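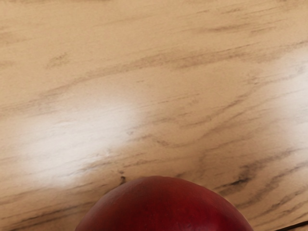 Used Grutar for the last 2 listings I staged, both empty condos near the Miranda end of town, and figured I'd write it up while I remember it. It's a virtual staging app, you upload room photos and it drops in furniture. Tables are where it gets you. Pale honey-beige wood with long wavy grain lines, some sharp, some smudgy, and up close it looks kind of painted. Fine at listing-thumbnail size. Not fine if a buyer zooms in, and they do zoom in.

Setup was quick. Account, upload, pick a style, wait. Around 40 minutes for a whole condo, living room and kitchen and both bedrooms. Burkska, which I had before, took me most of an afternoon for the same thing and kept logging me out.

Good stuff: sofas look great. Rugs too. Scale is mostly right, though it put a dining set in a breakfast nook that no human could sit at. You can drag things after, so ok. The "staged" label goes on automatically in the corner, and my MLS wants that so one less thing to forget.

Bad stuff: mirrors. Just don't. Windows sometimes go gray and you have to redo the whole room. Support answered me once, then nothing. And the style packs are thin, Coastal and Farmhouse are teh same chairs in different colors.

Price. I pay by the listing. Compare that to real furniture, last quote I got was $2,000 for a two bedroom and that was the low one. So the math is easy for a condo. For a bigger house with a view I'd still rent the real thing, buyers walk in to an empty room after seeing those pictures and you can see thier faces drop.

Canan Soylu in my office likes Cusia better for kitchens, says the counters come out cleaner. Haven't tried it. Will in October when my next vacant one comes up.

4 out of 5. Would be higher if they fixed the wood and the mirrors. Get the pay per listing plan, skip the yearly, you won't have enough empties to use it.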